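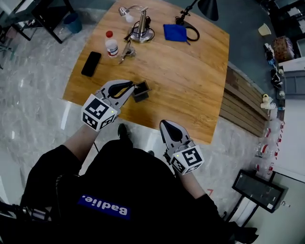

Notebook, May – transcript checking, Kondow debate recordings

Came in early with a big coffee and went back to the council debate on the Collado harbor lease, the long one where both members talk over each other and the speaker keeps ringing that poor bell. I'm on page 8 of the typed version. The clerk's copy has the lease payment as 2,000 a month, and I must have played that stretch a dozen times before I was happy that the member for Divell says the same thing (he swallows the end of it, bless him). 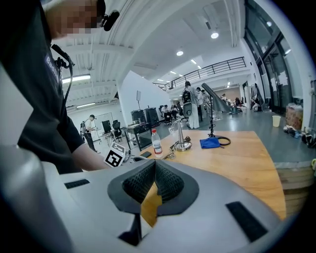 The second speech is cleaner, though the press office summary leaves out his answer on the foreign trip altogether. I've marked the gap in pencil and put the line back in from the tape – whoever picks this up next, please keep my brackets!

Prova's newspaper scans arrived too. Clipping 959 has the minister denying he ever met the port owners, and I'd dearly like to set it beside the debate before we file anything. Still to do: 2 tapes, both from the evening sitting.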